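# Fruit at Home, Session 7: Ripeness, and what people say about it

Amholm Evening Program, Food and the Household. Notes by Helmi Leinonen. Bring these to the tutorial with your own scribbles on them.
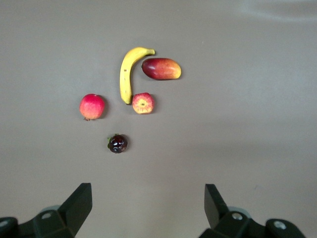 Most household advice about fruit treats ripeness as something you can read off the skin, and tonight I want to lean on that idea until it creaks. Colour is good evidence for some fruit and poor evidence for others. A yellow banana with a greenish tinge along its edges and a green-yellow stem tells you a fair bit: it is probably firm, a little starchy, and has some days left before it goes soft. The mango beside it goes from deep red and maroon through orange to bright yellow, and people will happily tell you the red part is the ripe part. It may be nothing of the sort. Red blush on a mango depends heavily on variety and on how much sun that side of the fruit got while it was on the tree.

## 1. Words we need first

**Mature** means the fruit has developed far enough that it can ripen properly. **Ripe** means it has done so: softer, usually sweeter to the taste, smelling of itself. Shops use both words for both things, and so do recipe books, so check which one is meant before you argue with anybody.

**Climacteric** fruit has a burst of respiration and ethylene production as it ripens, and can carry on ripening after picking. Bananas, mangoes, apples, pears, peaches, avocados and tomatoes are in this group. **Non-climacteric** fruit doesn't have that burst. Grapes, strawberries, cherries and citrus are the usual list. They'll change after picking (soften, dry out, go mouldy) but they won't get much sweeter on your bench.

**Ethylene** is a gas made by plants. It acts as a hormone. In climacteric fruit, a bit of ethylene sets off ripening, which produces more ethylene.

I've used these groups for years and I still think they are tidier on paper than in the kitchen. Melons are awkward, because some types behave one way and some the other. Don't learn the list by heart and then trust it over your nose.

## 2. Claims, and how much I'd bet on them

### "Put it in a bag with a banana"

The mechanism is sound. A closed paper bag holds ethylene near the fruit, and a ripening banana gives some off. An apple will do the job too. So far I have no quarrel.

My trouble is with the promised result. You'll read "ripe overnight", with no mention of how mature the avocado was, how warm the kitchen was, or how many other avocados were left outside the bag for comparison. If you put one hard avocado in a bag on Monday and it's soft later in the week, you have learned that avocados soften. You haven't learned anything about the bag.

Chie Wada tried this properly for her December project. Pairs of pears from the same tray, one of each pair in a paper bag with a banana, one in a paper bag alone, one lot on the open bench. Her bagged pears with the banana did come along sooner, but the plain bag was closer to it than the class expected. Her write-up is in the folder and it's short. Read the part where she admits that she was judging firmness with her thumb and knew which pear was which. That is the best paragraph in it.

### "Keep bananas away from everything"

This is the same claim turned upside down, and it tends to be made by the same people. In an open bowl in an ordinary kitchen, air moves. The gas doesn't sit politely around the fruit. I'm willing to believe there is some effect when fruit is touching and the bowl is deep, but I have yet to see a home test that separates ethylene from the simpler causes:

- fruit at the bottom gets bruised
- damp collects where skins touch
- one mouldy piece spreads spores to its neighbours
- people eat the nice ones first, so what's left looks worse

The last one is underrated. Leave a bowl in a shared house and the fruit that stays longest is the fruit that was already unattractive. It's a selection effect, and it will fool you every time unless you label things.

A banana with an apple and a mango pushed up against it isn't a disaster. If you want the mango sooner, leave them. If you're after a slower apple, put the apple in the fridge, where the cold will do far more than moving it to the other end of the table.

### "Wrap the stems"

You know this one: plastic film around the crown of a bunch of bananas. The argument is that ethylene escapes mainly from the stem. Fruit gives off gas through its skin as well, so I start out doubtful. Home tests go both ways, and most of them compare one bunch with one other bunch bought on a different day. I give this a weak maybe, and I wouldn't use up the film.

### "Never refrigerate a banana"

Half right. Cold does damage banana skin, and a green banana that has been chilled may never ripen well. But a banana that is already ripe can go in the fridge. The peel turns brown or black and the flesh holds up a good deal better than the peel suggests. This is a nice case for our theme, as the skin is now giving you false information in the gloomy direction. Plenty of good bananas get binned on looks.

Dark flecks on a yellow peel are another matter. They're a normal part of ripening, up to the point where you've got a brown banana and a decision about baking.

### "Look at the bottom of the apple"

There is an old habit of turning an apple over to inspect the blossom end, and you'll hear that an open, star-like calyx means a sweeter fruit. I can't find a good reason to believe it. The shape of the calyx varies a lot between varieties, so if you compare across a mixed display you are mostly comparing varieties. The ground colour, meaning the colour underneath the red, is more useful. As many apples mature, it moves from green towards yellow. Red streaks over a yellow ground are at least consistent with a mature apple. Some varieties are bred to go red early, though, and some stay green until the end.

Tatsuya Fujimoto raised a fair objection to this last term. He buys the same variety from the same shop, so comparing calyxes within that one variety might still tell him something. It might. He would need to cut and taste them blind, and he'd need a lot of apples.

## 3. Gadgets and leaflets

The Stillton fruit keeper comes up each year, usually because somebody has been given one. It's a lidded box with a sachet inside. The leaflet speaks of "742 hours of freshness", which I'd like you to look at for a minute before reading on.

Things I would want to know:

1. Which fruit, and how ripe at the start?
2. At what temperature?
3. Who decided it was no longer fresh, and did they know which box it came from?
4. How did the same box perform with the sachet taken out?
5. Why 742? A number that exact looks like a measurement. It may only be somebody's multiplication.

Some sachets do absorb ethylene, and growers and shippers use the principle in cold stores. What I doubt is the jump from a sealed cold room to a box that gets opened three times a day so someone can take a plum. Question 4 is the one that sinks most products of this type. A lidded box in the fridge slows drying all by itself.

The Kubo ripeness card has the opposite fault. It is a strip of printed colours that you hold against the fruit. For bananas it works about as well as your eyes do. The mango row runs from green to red, and by now you should be able to say what is wrong with that.

## 4. What I'd use instead of colour

For mango: smell near the stem end, and a gentle press with the whole hand, not a fingertip. A ripe one gives slightly. Wrinkling can mean ripe or simply dried out, so don't rely on it alone.

For apples: weight in the hand, firmness, and the ground colour if the variety has one worth reading. Tapping I regard as theatre.

For bananas: go on, use colour. It is the one case where the popular advice is mostly fine.

For anything else you buy regularly, keep a note for a month. Write down your guess before you cut it open. Miyuki Kinoshita did this with pears and found she was most wrong on the days she felt most sure, though she also says she'd stopped enjoying pears by the end.

## 5. Tutorial task

Choose one claim from section 2 or bring one from home. Plan a test you could run in an ordinary kitchen with fruit you intend to eat anyway. Your plan should say:

- what you will compare it with
- how you will judge ripeness, in words another person could follow
- who does the judging, and how you'll keep them from knowing which is which
- what result would change your mind

Spend most of your time on the last point. If no result would change your mind, choose another claim.

Tatsuya Wada will take the tutorial and has scales you can borrow. Label your fruit with tape on the tray, as ink on a peel rubs off and tape on a peel can mark it. No plans over two pages, please.

**Reading:** Chie's pear write-up (folder), and my sheet on thumb tests from Session 6. The Vurov storage chart is in the folder too, but only so that you can find the row where strawberries are told to ripen on the counter.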